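Working papers | Digital money | Savers and exchanges

12/19/20
By Tien-fu Lu

3. What people did when Flerik stopped paying out

I should start with the freeze itself, as the rest of this section hangs on it. Flerik was a small coin exchange based in Gatness, and for most of its life it was an unexciting one. You signed up, you sent a bit of money from your bank, you bought the usual coins and, if you fancied it, you bought Pivton, the exchange's own token, which got you a discount on fees. Then one evening in January the withdrawal button went grey. A short notice said there was a technical delay. The notice stayed up, word for word, until the site went down for good.

Most of what has been written on failed exchanges looks at the people who ran them, and I can see why (there is usually a boat in it somewhere). I was more curious about the customers. What did they do in the days between the grey button and the closing of the site? Did they keep trading? Did they tell each other? Did anyone buy more?

My first source is the customer forum, which a former moderator had saved before the servers were switched off. It holds 3,429 posts from the period I'm interested in. I read all of them, which took a good deal longer than I'd promised my head of department, and I sorted them by hand. I did try a keyword approach first. It was hopeless. People on that forum used "gone" to mean spent, stolen, moved to another wallet and, in one long thread, deceased. After a week of that I gave up and went back to reading.

My second source is a set of interviews with 41 former customers, mostly by telephone. I found them through the forum and then through each other, so they are a chatty and rather cross group, and I wouldn't want to claim they stand for everybody who had an account. Somebody who lost a small sum and shrugged is very unlikely to have rung me back. I'll come back to that in section 5.

3.1 Waiting

The thing that surprised me most was how calm the first few days were. Posts about the freeze were answered quickly by other customers, and the answers were soothing. Banks have outages too, people wrote. Wait for the weekend to pass. One regular posted the same line under every worried message, telling newcomers that the money was "just sitting there", and several of those I interviewed could still quote it to me.

I had assumed going in that the calm came from people who didn't understand what they'd bought. That doesn't fit what I found. The most reassuring posters were the old hands, the ones who had been through delays at other exchanges and had got their coins back in the end. They'd learnt a lesson from those earlier episodes and it was the wrong one for this case! A newer customer, with no such history, was far more likely to ring the police or her bank on day one. One retired bookkeeper told me she knew it was over when the notice wasn't updated. In her old job, she said, a firm that has a real fault can't stop telling you about it.

3.2 Trading inside a locked room

Trading on the site never stopped, and I find this the oddest part of the whole business. You couldn't take a penny out, but you could still swap one coin for another, and people did, with some energy. Prices inside Flerik drifted away from prices everywhere else. Ordinary coins went up on the site, and Pivton went down, as you'd expect if customers thought there was some chance of getting out with the real thing in their hands.

Then Pivton went up again. The exchange had let it be known that holders of the token would be "looked after first", without saying how or when, and that was enough. Of the accounts whose owners shared their records with me, 132 in total once family members and business partners were added in, a fair share bought Pivton after the freeze. They swapped coins with a price in the outside world for a token whose whole worth depended on the firm that had locked them in. I've gone over these records many times and I still wince.

Figure 3
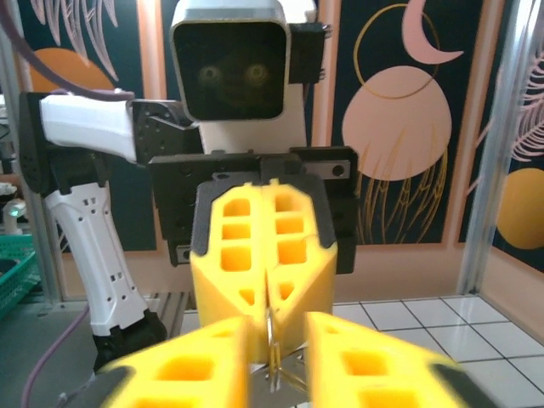 I don't think it was foolish, though, or not simply foolish. When I asked people to take me through the decision they nearly all described it as buying a place in a queue. They didn't much care whether the token was worth anything. They wanted to be near the front when the doors opened. A lorry driver with a longish memory compared it to standing outside a building society branch, where you'd happily pay the chap ahead of you to swap places. What he'd bought was a promise about order, and he had no way of checking whether there was a queue at all.

The administrators later took the view that there wasn't one. Token holders were put in with everybody else, and the token itself was given a value of nothing. So the customers who had moved early and paid attention to the announcements came out worse than those who had forgotten their passwords. I met two people in that last group. They were both very cheerful.

3.3 Who told whom

The forum gives a picture of public talk, but a lot of the useful warnings seem to have gone round privately. Many interviewees said they had heard doubts about Flerik from a relative or a workmate well before January. Very few of them passed those doubts on in public. Some were worried about starting a run and losing their own money in it, and said so quite openly. Others had brought friends in under the referral scheme, had been paid a small bonus for it, and were too embarrassed to write anything.

That referral scheme deserves more space than I can give it. It meant that the people best placed to warn a new customer were the very ones who'd signed her up. Tu, a rival exchange that closed a few months earlier, had run a similar scheme with a larger bonus, and its old customers tell much the same story about the silence afterwards. I have only a handful of conversations to go on there, so I've left them out of the tables and will use them sparingly in the next section, where I turn to the complaints process and how long people stuck with it.

We use cookies to remember your reading settings and to see which papers are being read. Accept all | Manage choices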